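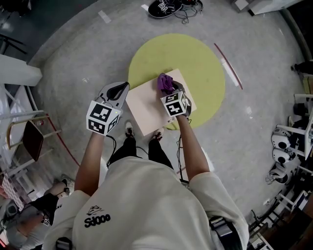 Carmela Pace would like the shops on Purkness Road to post their own parcels again, and she told Brastville council so at the start of a long evening meeting on the future of the street's shared online market.

The market, called Mumport, lets residents order from independent shops through one website and collect everything from a single counter in the old Pellegrini arcade. It has been running for 19 months. Council staff have recommended that it continue for another two years, with changes to the fees and to the languages offered on the site.

Pace told councillors the shared counter had taken away the part of the business she understood. Customers used to ring her, she said, and she knew what they wanted before they had finished asking. Now an order comes through with a number on it and she does not find out who it was for until there is a complaint.

Other traders disagreed. One said the website had brought in customers from the northern suburbs who would never have found a park on Purkness Road on a Saturday morning. Another said her weekday sales had held up through a poor autumn and she put that down to people adding one or two things from her shop to a bigger order from somewhere else.

According to the staff report, 324 households placed at least one order in May. That is up on the month before, although the report notes that many of the new accounts were opened during a free delivery offer and have not been used again. Almost half of the orders were collected at the arcade. The rest went out by van or cargo bike.

Fees took up much of the discussion. Shops pay a flat monthly charge and a commission on each sale. The charge is the same for a fruit shop sending out boxes every day as it is for a watch repairer who might get one order a fortnight. Staff have proposed dropping the flat charge and lifting the commission, which would help the smaller sellers but cost the busiest ones more. The greengrocers and the two butchers have written to council opposing the change.

A second proposal, to cap the commission once a shop reaches a set amount in sales, was put up from the floor. Staff said they would cost it before the next meeting.

The language question was less heated but went on for longer. The site is in English, with a machine translation button at the bottom of each page. Traders said the button gave poor results for food, and that several cuts of meat and most of the herbs came out as something else entirely. Some shops have been writing their own listings in two or three languages to get around it, which makes the pages long and hard to search on a phone.

Staff want to pay translators to put together a common product list, so that a shopper could look up an item in any of the main languages spoken in the district and find the same result. Shops would still write their own descriptions if they wished. The list would start with groceries, and clothing and homewares would be added later. No languages have been settled on. The report suggests using library membership forms as a guide, and one councillor asked whether that would miss older residents who do not use the library.

There were also questions about what happens to the information the site gathers. At present shops can see their own orders and nothing else. The software supplier can see all of them. A resident asked whether the supplier could sell shopping records to anyone, and was told the contract does not allow it. She asked to see the clause. The council's legal officer said the contract was partly confidential but that the section on privacy would be put on the council website.

The arcade counter will stay open whatever is decided. Its hours will change over winter, with an earlier close on weeknights and no change on weekends. Cool storage at the counter is full most afternoons, and shoppers are being asked to pick up chilled goods on the day they are ready. Orders left longer than a day will be returned to the shop and a refund given, less the commission.

Parking in the lane behind the arcade was raised by several people. The loading bay is signed for delivery vehicles only until noon, and drivers picking up orders after that have been competing with residents for the same spaces. Council's traffic section is looking at a short-stay bay on the Purkness Road side, which would mean shifting the bus stop a little way towards the post office. The bus company has been asked for its view and had not answered by the time of the meeting.

Pace said afterwards that she would stay with the market for now, mainly on account of her regulars who no longer drive. She still wants shops to have the choice of sending out their own orders while keeping their listings on the site. Staff said the software could be set up to do this, but that it would need a separate vote.

Written comments on the fees and the product list close on 2nd June. They can be left at the arcade counter or at any branch library, in any language.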